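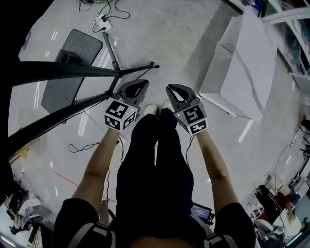
Pluststead Community Orchard and Seed Library
Progress report to the Wivari Fund, second half-year

Dear Eduardo Ramalho,

We are very glad to be writing this one, because so much has happened since the last report! The seed library is open, the new trees are in, and the old wall at the bottom of the site has stopped leaning. I have kept to the headings you asked for, with the money at the end.

Trees

All 117 trees on the planting plan are now in the ground. Most are apples, with a good block of pears along the lower path and a short row of damsons against the hedge, where the soil is heaviest. We changed two things from the plan you approved. The quinces moved up the slope after we saw how long the water stood in the bottom corner in November, and the cherries were swapped for plums when the nursery could not supply the rootstock we wanted. Neither change altered the cost.

Rabbits got at the bark on 10 of the young apples before the guards arrived. Seven look as if they will come through and three will need replacing next winter. We should have ordered the guards with the trees, and next time we will.

The grafting days were a joy. People came who had never held a grafting knife, and by the afternoon they were arguing about whip-and-tongue against cleft grafts as if they had been at it for years. Several brought cuttings from their own gardens, including a cooking apple from behind the old chapel that none of the books seem to cover. We have grafted it on to two different rootstocks and given it the working name Prirnero, after the label on the oldest tree. Whether it is really a variety of its own is something we would love to find out, and we are saving fruit for a proper identification this autumn.

Seed library

The library opened in the front room of the Tavares building, and it has gone better than we dared to hope. Members have borrowed 1476 packets so far. Beans and peas go fastest, then tomatoes, then lettuces (the brown cos kind has a bit of a following now). Returns will not come in until after harvest, so we can't yet say how well the "borrow, grow, bring some back" idea works. We do know that plenty of borrowers have asked how to keep squash from crossing, a very good sign.

The drawers are sorted by plant family with a coloured sticker for how hard each one is to save true: green for easy, yellow for some care, red for hand pollination. This was Sérgio Falcão's idea and it has saved a great deal of explaining at the desk. He also rewrote the leaflet on drying and storing seed, which now fits on one side of paper and can be read without glasses by most of us.

Opening hours are still a muddle. We began with mornings only, and people at work told us quite rightly that this was no use to them. We now stay open until 7 pm once a week and that session is the busiest by far.

Schools

Both primary schools have a bed of their own at the orchard. One grew broad beans, the other went all out for pumpkins, and the pumpkin bed has taken over the path. The teachers have asked for a simple growing diary that the children can fill in between visits, and we are drafting it now. Transport was harder than we had allowed for – the minibus we had been promised was sold, and two visits had to be put off to next term.

What has not gone to plan

The rainwater tank is late. The base is laid and the guttering is up, but the supplier sent a tank with the outlet on the wrong side and the exchange is taking its time. We have been watering from the standpipe in the meantime, and it is a long walk with a full can. The second noticeboard is also waiting, as we want the wording on pruning dates checked before it is printed.

Money

Spending is close to budget. Trees and stakes came in slightly under and the guards slightly over. The seed drawers were bought second-hand, so there is £100 left on that line, and we would like your agreement to put it towards a small hand-cranked seed cleaner. The final tank payment has not been made and will fall in the next period.

Next six months

First comes the tank, then summer pruning, then seed-saving evenings on beans and tomatoes. After that it is the first proper harvest from the older trees and a pressing day with a borrowed press. You would be very welcome at that, and please bring bottles.

With warm thanks from all of us at the orchard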